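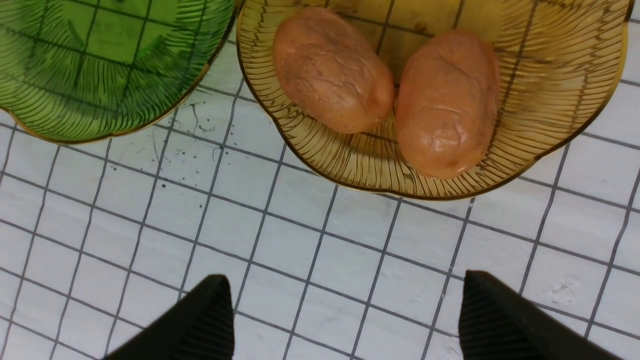
Tiled worktop, dark grout: regrout, seal or overlay?

Forum: Kitchens and Worktops
Page 1 of 1

grout_line_lionel
Small white tiles on the worktop, dark grey grout, three winters old. The tiles are fine. The grout is a nuisance. Crumbs sit in the joints and anything with oil in it leaves a patch that a cloth does not shift. The two glass plates in the photo (green and amber, gold rims) also rock slightly if I put them down across certain joints, which suggests to me that a few tiles stand proud.

Substrate is 18 mm ply on base units. Grout is ordinary cement-based, make unknown, 3 mm joints. Total run is 3000 mm by 600 mm.

Options as I see them:
1. Rake out and regrout in epoxy.
2. Clean and apply a penetrating sealer.
3. Overlay with a solid top.

I would prefer not to do 3. Has anyone done 1 on a surface with this many joints?

Lionel Tanguy

Azlan_M
Done it. Small tiles mean a lot of joint per square metre, so budget for the raking out and not for the grouting. I used an oscillating tool with a carbide blade and still finished the corners by hand. Depth matters: go to two thirds of the tile thickness or the epoxy has nothing to hold.

Mollberg epoxy, dark grey. Working time is short. Mix half units.

kirui_awuor
I would not touch epoxy before checking for movement. If tiles stand proud on ply, either they were laid that way or the ply has moved. Put a straight edge across ten tiles in both directions and look for light underneath. Epoxy is stiffer than cement grout and a moving board will break the tile edge before it breaks the joint.

Also, plates with a moulded rib pattern are rarely flat underneath. Try them on a sheet of float glass before blaming the worktop.

grout_line_lionel
Fair point on the plates. Tested on a mirror. The green one sits flat, the amber one rocks by a hair. So one plate is at fault and the tiles are partly acquitted.

Straight edge: two tiles high by the sink end, under 1 mm. The rest is level.

Azlan_M
Under 1 mm is nothing. Regrout.

E_Bakilana
Disagree with the above. For a worktop that is not failing, sealing is the proportionate job. Degrease with an alkaline cleaner, rinse twice, leave to dry for two days with a fan on it, then two thin coats of penetrating sealer. Wipe off the excess within ten minutes or it leaves a bloom on the tile face. Repeat every June, or whenever water stops beading.

We did ours with Droker 202 and the joints have kept their colour. Akinyi bakes most days, so it is not a display kitchen.

Azlan_M
Sealer on grout that already has oil in it seals the oil in.

E_Bakilana
Hence the degreasing. If the patch survives that, rake out the affected joints only and refill with the same type. Dark grey is easier to match than white.

kirui_awuor
Easier, yes, but a new patch in a three-year-old joint will still show. Do a test length of 100 mm behind the kettle and let it cure fully before comparing.

On food contact: check the data sheet for the sealer. Some are only rated for floors.

Akinyi_B
Elibariki is being generous about the upkeep. I wipe the joints with a nail brush once a week. Glass plates with thin metallic rims I would also keep off bare grout lines — sliding them across a gritty joint wears the gilding. Lift them or use a cloth underneath.

grout_line_lionel
Useful. Plan is degrease, dry, test length, then decide. I have ordered a Breder hand rake in case the sink end needs doing.

Azlan_M
You will end up regrouting. Buy two rakes.

grout_line_lionel
Update, 14/04/2026. Degreased twice. Most of the marks have gone from the main run. Two joints near the hob did not improve and I have raked those out. Depth of the old grout was 4 mm on a 6 mm tile, so whoever laid it did a decent job. Refilled with cement grout, sealer to follow once it has cured.

kirui_awuor
Give it the full cure time on the bag before sealing. What did the test length look like?

grout_line_lionel
Slightly darker than the old grout in daylight. I can't see it with the under-cupboard lights on.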